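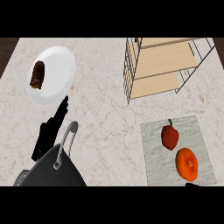

Vornby Kitchen School teaches people to cook the food they already like eating. We started in Ilcombe in a room above the old seed merchant's, with one oven, two hobs and a sink that drained when it felt like it, and we loved it from the first evening! What we wanted then is what we want now: small classes, good ingredients and enough time to get something wrong and have another go. Every class ends with plating up, and we like a plain round white plate for that, with a slightly raised rim, set down on a pale marble worktop where the colours of the food have a chance to show. You would be surprised how much people enjoy that bit (some of them more than the cooking).

Who we are

Yasir Cheema runs the bread and pastry side. He baked for hotels for years and got thoroughly fed up with making the same four rolls, so his classes wander all over the place — flatbreads, rye, sticky buns, a very good cheese and onion loaf that he refuses to write down properly. If you want the recipe you have to come and make it with him.

Kastriot Atanasov looks after everything savoury. He grew up with a big vegetable garden and still plans his menus by walking round the market first and deciding afterwards. His stuffed peppers have been on the timetable every autumn, and the bean stew class fills up faster than anything else we do. He also teaches knife skills, patiently, to people who arrive holding an onion as though it might go off.

What we teach

Most of our classes run for 90 minutes, in the evening, and you eat what you make. Beginners are very welcome. So are people who have cooked for decades and are bored of their own dinners. We have a regular course called Honorato, named after the street where we first rented a proper teaching kitchen, and it takes you through stocks, sauces, roasting, pulses, fish and simple puddings, with a bit of homework that nobody checks. Bread is taught separately, as it needs longer and Yasir won't be hurried.

For children we run Trirnora, our holiday cooking club. They make pasta, soup, flapjacks and whatever else they vote for, and they do the washing up too. The February club is usually pancakes from start to finish, sweet and savoury, and it gets wonderfully noisy.

A class costs £55, ingredients included. Aprons are on the hooks by the door, and you are welcome to bring your own knife if you have one you're fond of. Please tell us about allergies when you book and not on the night, so that we can shop properly.

Where the food comes from

We buy as much as we can within a short drive of Ilcombe. The flour is stoneground, the eggs come from a farm up the hill, and the fish depends on the weather, so the fish class sometimes turns into a different fish class on the day. Peelings go to the allotments behind the school and come back to us, eventually, as rhubarb.

Come and see us

The kitchen is open for a look round before most evening classes, and we're always happy to put the kettle on. If you can't find a date that suits, send us a note through the contact page and tell us what you'd like to learn — the dumpling class began with exactly that sort of message, and we now run it every term.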